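Friday, August 7, 2020

So the Bistivari people have finally let us see their electric pickup, and I have questions. The reveal video runs 13 minutes. The truck moves under its own power for one short stretch of it, downhill as far as I can tell.

They say it will go 121 miles on the small battery. Fine, but at what speed, and with what in the bed? Nima Mirzaei asked that in the comments and got a smiley face back. My neighbor's old gas truck burns more than it should, but he can tow a boat to the lake and home again without planning his day around it.

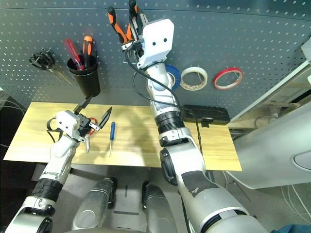

Then there's the price. "Starting at" 44 thousand, which I take to mean the version with steel wheels and no radio that the dealer in Cillumham will never have on the lot. I've fallen for that twice, and the second time I drove home in a color I didn't want.

I do like the look of it. The short nose is good and the tailgate folds two ways - somebody there has loaded lumber before. But the doors on the show truck stayed shut the whole time, and I'd want to sit in one before handing over a deposit. They're taking those already, by the way. Refundable, it says, "subject to terms." I went looking for the terms and the page wouldn't load.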